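Ticket 3123
Site: Werkgate, snack pick bay 2
Opened by: Estela Salinas
Assigned: Pascual Ojeda
Opened: May 2022
Status: open, see last entry

Problem as reported
Arm stops partway through a restock or pick and throws REACH HOLD. Clears from the panel, runs a few more, stops again. Evening shift gets it most. Whoever is packing has to walk over and clear it, so packing backs up and then everybody is late out. Third ticket on this if you count the two that got closed as "operator error". Please don't close it that way again.

Entry 1, Estela
Talked to evening crew. Hold comes up on lower shelf moves mostly. Upper shelf OK except when somebody has faced the boxes by hand, then it can go either way. Panel log only keeps the last 5 holds so half of what they told me isnt in there. Can we get that made longer? Asked before.

Entry 2, Pascual
Restarted controller, no change. Re-ran the shelf teach from the Zornier menu, no change. Swapped the gripper pads while I was in there, they were due. Speed down one step. Fewer holds but now its slower than Valentina doing it with a cart, so not a fix. Put speed back.
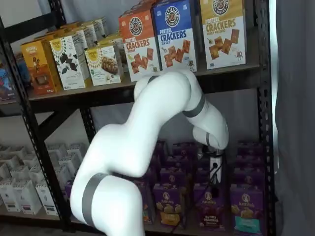 Cable first, before anybody re-teaches anything. I went through the hold positions in the log and 4 out of 5 are wrist down over the lower shelf, right side. Look at the thin black cable coming off the white mount at the gripper, it hangs down across the fronts of the purple Annie's boxes. No slack control at all. My guess is it drags on a box edge when the wrist turns, arm feels the load and holds. Also the elbow sits just under the pretzel crackers on the upper shelf, so if those get faced even a bit too far forward that's a second way to get the same code. Would match what evenings said about hand facing. Not proven, either one.

Entry 4, Pascual
Clipped cable back along the forearm with 2 temp ties. Ran lower shelf only, no hold while I was there. Had to leave for Garrido call. Ties are temporary!! need the proper clips, ordered through Aurora.

Entry 5, Valentina Acuña (evenings)
Adding this because I was told to put it in the ticket and not say it at handover. Before the arm we picked and faced and packed, you moved around. Now it's pack, stand, wait for the buzzer, walk over, press clear, walk back. My rate still gets counted like I never left the bench. Two people got talked to about rate last week. If the holds are a cable then take that time off our numbers. Also nobody showed us what REACH HOLD means, we just press the thing.

Entry 6, Kusum Dixit
Fair. Talked to Aurora, hold time will be pulled out of packer rate starting with the next report, and the last report gets redone by hand. The two rate talks come off file. Pascual to do ten minutes with evenings on the hold codes, on the clock, before shift not after.
On facing: who owns it now? Arm places, people still straighten it out of habit. Need one answer for both shifts. Idthorpe lets packers do it with the arm parked, I'd go with that unless evenings object.

Entry 7, Valentina
Parked is fine with us. Needs a park button on our side of the bay tho, right now its only on the panel.

Entry 8, Pascual
Park button: can do, need an electrician for the run. Log length: asked Zornier support, no reply yet. Clips not in.

Still open
- proper cable clips, then take ties off
- full evening shift with no hold before this closes
- shelf edge mark so crackers dont get faced too far out
- park button, packer side
- hold code session w/ evenings, Pascual to give a time
- corrected rate report, Aurora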